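Small bedroom
From the Tistel Household Encyclopedia, entry by Denise Tindall
Last revised October 17, 2026

A small bedroom is a sleeping room at the lower end of what a house has to offer, the one that goes to the youngest child, the lodger, the grandparent who insists she doesn't need much, or whoever lost the argument. I slept in one until I left home and I'm in one again now, so I can't claim to be neutral. It also goes by box room, half room, single, cabin room and (in my family) "the end." Estate agents and landlords have other names for it, and I've left those out because they change every year.

There's no agreed size. Building codes in many places set a minimum floor area for a room to count as a bedroom at all, and people tend to treat that as the definition, but I think that's the wrong way in. A long thin room can feel tighter than a square one with less floor. My own test is whether you have to shut the door to open the closet.

Origins

For a good part of history most people didn't have a bedroom of any size. They slept in the room where the fire was, often several to a bed, and privacy meant a curtain or a cupboard bed with doors on it. Separate sleeping rooms came first to people with money and worked their way down slowly. The really small one came along when builders started putting up rows of modest houses to a shared plan, with two decent rooms upstairs and a bit left over at the top of the stairs. That leftover bit got a door and a window, and there you have it!

My friend Notburga Frei grew up in a farmhouse where the small room was over the kitchen and everybody wanted it in winter. I mention this because a lot of writing on the subject assumes the little room is the worst one. Heat rises, and a small space holds on to it.

Layout 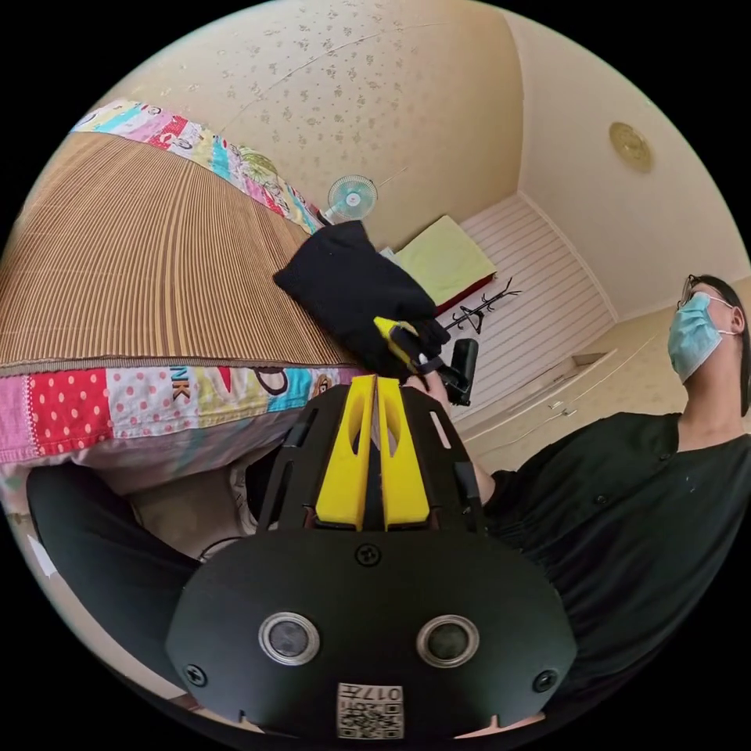
The bed decides everything. Once it's in, the rest of the furniture gets what's left, and you usually have a choice of two walls, one of which has the radiator on it. The old advice was to push the bed lengthwise into the corner farthest from the door, and I still think it's good advice, though making a bed in a corner is a miserable job. With a small bedroom like the one in the photo, I'd be asking about the door swing before I bought so much as a nightstand. Ruth Pilkington, who used to edit this section, was firmly for taking the door off and hanging a curtain. We never agreed on it.

Raised beds are the other school. You get the floor back and lose the ceiling, and if you're tall you will hit your head, more than once. I tried one for 11 months. The desk underneath was lovely and dark and I never once worked at it.

Storage

Under the bed is the obvious place and it fills up first. Drawers on wheels are better than lids, because a lid needs room above it and you've got a mattress there. Shelves up near the ceiling are good for things you want to keep but don't want to look for - winter blankets, the sewing machine, school papers.
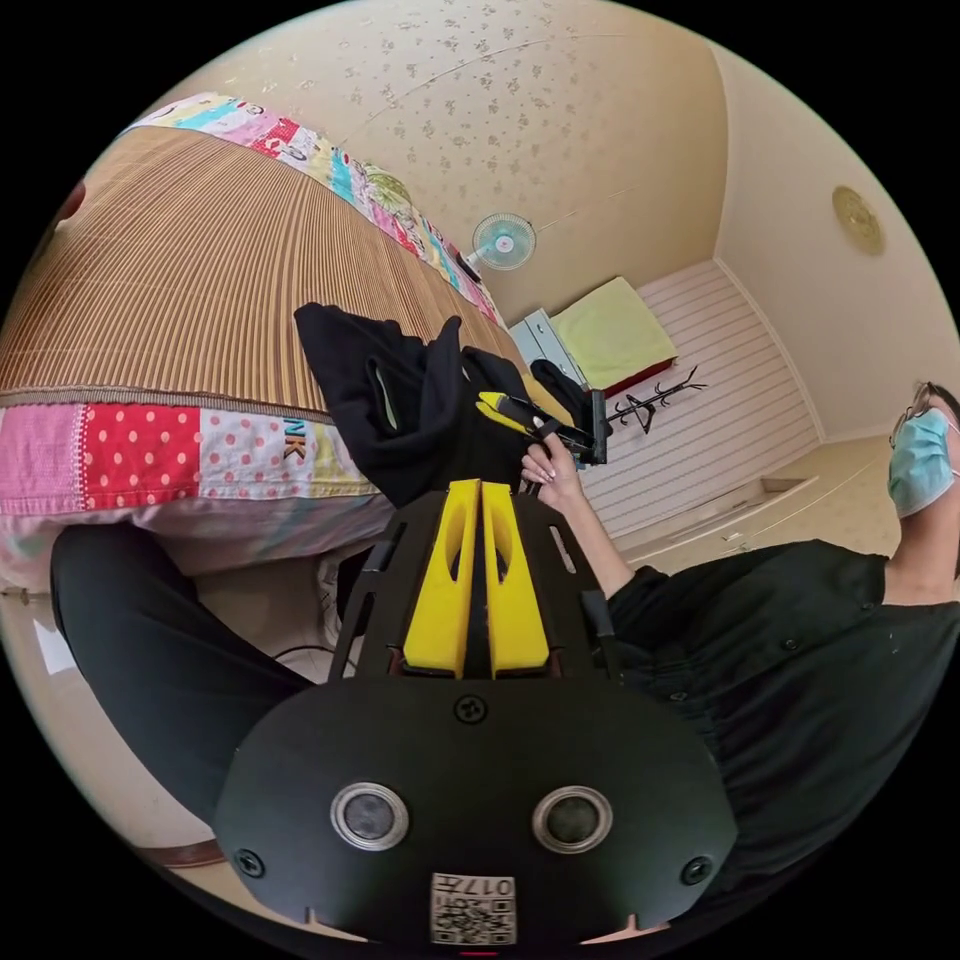 Hooks are cheap and I'd put them in before any shelf. Three on the back of the door will take a bathrobe, a bag and tomorrow's clothes, and they cost almost nothing in floor space. Kamlesh Pal, who wrote the entry on closets, will tell you hooks make a room look messy, and he's right, but so does a chair with everything piled on it.

Light and color

People say to paint it white. I've had white, and I've had a deep green that made the walls seem to back away at night, and I liked the green more. A mirror across from the window does help. So does a lamp fixed to the wall, which saves the tabletop for a glass of water and a book.

Sleep and habit

A smaller room gets stuffy faster with the door closed, so crack the window if you can stand it. Some people feel shut in and others (me!) sleep better with a wall close by.

See also: Alcove; Bunk bed; Closet; Daybed; Landing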